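게시판 > 메일링리스트 보관함 > 장비·자동화 > 공동구매 및 시험평가

제목: Re: [장비공유] Skestent 탁상형 조작 평가 키트 시험 사용 결과 회신
보낸 사람: Orvokki Lahtinen
받는 사람: 장비공유 목록 구독자 전체
날짜: 2025년 5월 19일 월요일

장비공유 목록 구독자 여러분께,

Nukville 공동장비실의 Orvokki Lahtinen입니다. Kinnunen사가 공급하는 Skestent 탁상형 조작 평가 키트와 관련하여 Aatos Tuominen 님께서 지난달 질의하신 내용에 대하여 아래와 같이 회신드립니다. 원문을 먼저 인용하고 항목별로 답변을 기재하였습니다.

> Aatos Tuominen 작성:
>
> 안녕하십니까. Zorna 분원 자동화교육팀의 Aatos Tuominen입니다.
>
> 저희 팀은 하반기 교육과정 개편에 맞추어 로봇 팔용 탁상 평가 키트의 도입을 검토하고 있습니다. 4월 초 Kinnunen사로부터 Skestent 키트의 제안서를 받았으며, 기본 구성의 견적가는 1,541유로, 연장 지원 포함 구성의 견적가는 1,880유로로 기재되어 있었습니다.
>
> Nukville에서 해당 키트를 시험 사용 중이시라고 들었습니다. 다음 사항에 대하여 의견을 주시면 감사하겠습니다.
>
> 1) 기존 타공 작업대에 추가 가공 없이 설치할 수 있는지 여부
> 2) 밀기 과제용 봉형 공구의 장착 방식과 교체의 용이성
> 3) 도형 블록의 품질 및 보충 구매 조건
> 4) 연장 지원 계약의 실효성
>
> 특히 2)항은 저희가 보유한 팔의 손목 규격이 귀 장비실과 다를 수 있어 상세한 설명을 부탁드립니다.
>
> Aatos Tuominen 드림

1) 설치에 관하여

저희 작업대는 타공 패널 방식이며, 작업판은 패널 위에 얹은 뒤 볼트로 위치를 잡아 사용하고 있습니다. 추가 천공은 하지 않았습니다. 다만 제안서에 첨부된 설치 도면은 구멍 간격이 한 가지인 경우만을 다루고 있으므로, Zorna 분원의 패널 간격을 먼저 실측하신 후 Kinnunen사에 도면 확인을 요청하시기를 권고드립니다. 저희의 경우 이 확인에 영업일 기준 나흘이 소요되었습니다.

작업판은 목재입니다. 표면의 나뭇결이 뚜렷하여 카메라 영상으로 블록의 윤곽을 추출하는 과제에서는 배경 처리가 필요할 수 있습니다. 저희 담당자들은 이를 단점으로 보지 않았으나, 입문 과정 수강생에게는 난도가 다소 높아질 수 있다는 의견이 있었습니다. 무늬가 없는 판을 별도로 주문할 수 있는지는 현재 공급사에 문의 중이며, 답변을 받는 대로 본 목록에 공유하겠습니다.
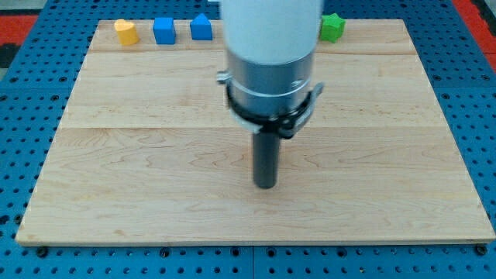 2) 봉형 공구의 장착에 관하여

공구는 손목부를 감싸는 고리형 클램프로 고정합니다. 클램프를 조인 다음에는 반드시 공구 끝점의 좌표를 다시 측정하여야 합니다. 사용 설명서에는 이 절차가 부록에만 수록되어 있어, 초기에 저희도 이를 누락한 채 하루치 시험 기록을 폐기한 바 있습니다. 교체 작업 자체는 숙련된 담당자 한 명이 수행할 수 있습니다.

손목 규격이 다른 팔에 대해서는 저희가 직접 시험하지 못하였습니다. 공급사는 규격별 내측 링을 제공한다고 안내하고 있으나, 이는 실물로 확인된 사항이 아닙니다. 발주 전에 손목부 외경을 서면으로 통보하시고, 적합 여부를 역시 서면으로 회신받으시기 바랍니다.

3) 도형 블록에 관하여

현재 사용 중인 블록에는 노란색 하트, 파란색 정육면체, 지붕이 있는 집 모양의 파란색 오각형, 초록색 별이 포함되어 있습니다. 평면이 넓은 정육면체는 밀기 과제의 첫 단계에 적합하였고, 별과 하트는 접촉 위치에 따라 회전이 크게 발생하여 중급 과제로 분류하였습니다. 교육과정을 편성하실 때 참고하시기 바랍니다.

같은 색의 블록이 둘 이상 있는 경우 색상만으로 대상을 지정하는 지시문은 혼동을 일으킵니다. 저희는 과제 지시문을 색과 형상을 함께 쓰는 형식으로 통일하였습니다.

보충용 블록은 낱개 주문이 가능하나, 배송까지 걸리는 기간이 일정하지 않았습니다. 개강 일정이 확정되어 있다면 본체와 함께 여분을 주문하시는 편이 안전합니다.

4) 연장 지원 계약에 관하여

시험 기간 중 접수한 문의에 대하여 공급사는 모두 서면으로 답변하였습니다. 답변의 내용은 대체로 충실하였으나, 소프트웨어 예제와 관련된 문의는 설명서의 해당 쪽을 다시 안내하는 데 그친 경우가 있었습니다. 자체적으로 제어 프로그램을 작성할 수 있는 부서라면 기본 구성으로 충분하다는 것이 저희의 판단입니다. 전담 인력이 없는 부서에는 연장 지원 포함 구성을 검토하실 것을 권합니다.

참고로 저희는 표준 밀기 과제를 98회 시행하였고, 회차별 기록지와 공구 좌표 측정 양식을 정리하여 두었습니다. 필요하신 기관은 본 메일에 회신하여 주시면 사본을 송부하겠습니다. 기록지에는 담당자의 수기 의견이 포함되어 있으므로 외부 배포는 삼가 주시기 바랍니다.

아울러 시험용 키트의 대여 기간은 60일이며, 반납 전까지는 Zorna 분원을 포함한 구독 기관의 방문 시연이 가능합니다. 방문을 희망하시는 경우 희망 일시, 인원, 확인하고자 하는 항목을 기재하여 공동장비실로 신청하여 주십시오. 보유하신 공구나 손목 어댑터를 지참하시면 장착 가능 여부도 현장에서 함께 확인하실 수 있습니다.

추가 질의는 개별 메일보다 본 목록을 이용하여 주시면 다른 구독 기관에도 도움이 될 것입니다.

감사합니다.

Orvokki Lahtinen 드림
Nukville 공동장비실

댓글 3 | 공유 2
분류: 장비 도입 검토, 로봇 교육, 시험평가
문의: 목록 관리자 | © 2025 Nukville 공동장비실 | 맨 위로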